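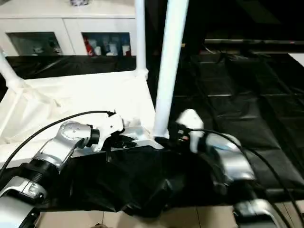

Riet Desmet thinks the fold policy is reading shading, not edges, and wants the black garment kept in the set for exactly that reason. Fine by me. Dark cloth is where the Umolix baseline falls over, the creases shine and the corner finder grabs at those.

August, 16:40. Both arms, same checkpoint as this morning. 274 demos in training, 177 of them light-colored cloth, so the mix is lopsided – fix before next run.

Changed 2 things:
– left gripper presses into the fold first, right one takes the edge after. Before, both went at once and fought eachother
– grip force down one notch on the right

Scoring by hand for now. A regrasp counts as a miss even if the fold ends up ok. Troels disagrees, wants it logged seperate. Do it his way from tomorrow, keep old sheets as they are.

Still open: cable slack at full reach on the left. Loss curve looks flat after almost 2 hours, don't trust it. Ask Riet for her edge labels, the Hellex export drops the last column.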